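Bulk Candy and Repacking: Frequently Asked Questions
Honari Wholesale, Onuvville depot
Last updated 15 Jul 2025

What is the minimum order?
The minimum is 12 bags per product line. Mixed lines may be combined on one pallet but are invoiced separately.

Do you sell in bags or in tubs?
Both. Zip bags are the default for orders under 1,000 units. Tubs are available for hard candy only and carry a refundable deposit. 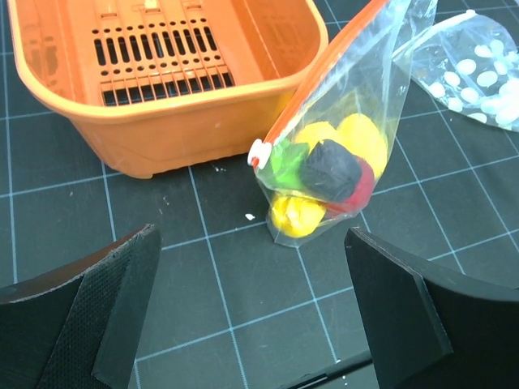 A customer in the Flulden area asked whether deposits are refunded when the tubs come back without lids. They are, less the price of the lid. The deduction appears on the next statement.

How should opened stock be stored?
Keep it sealed, out of direct sun, and off the floor. Gummies stick together in warm rooms. Chocolate-coated items should go in a separate room from mint — the flavor transfers through thin film within days.

Can I return unsold goods?
Unopened bags may be returned within 20 days of delivery. Seasonal lines ordered for February are excluded. Write the invoice number on the outside of the carton; returns without it are held until the account is identified.

Which carrier do you use?
Verbruggen handles all deliveries outside Onuvville. Local orders go out on our own van. A signature is required in both cases.

Can I have two products packed together?
Yes, if both have the same allergen statement. Custom mixes need 2 working days and a signed label proof. We do not mix nut and nut-free lines under any circumstances. 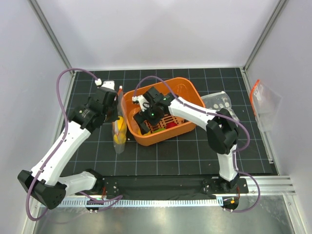 Large orange bin with a thick rim and rounded corners.

Are the bins for sale?
No. Bins and baskets remain at the depot. Shops that need display containers can order them through the equipment list, which is sent with the first invoice and on request after that.

Who do I contact about a short delivery?
Use the claims form in your account within two working days. Attach the delivery note.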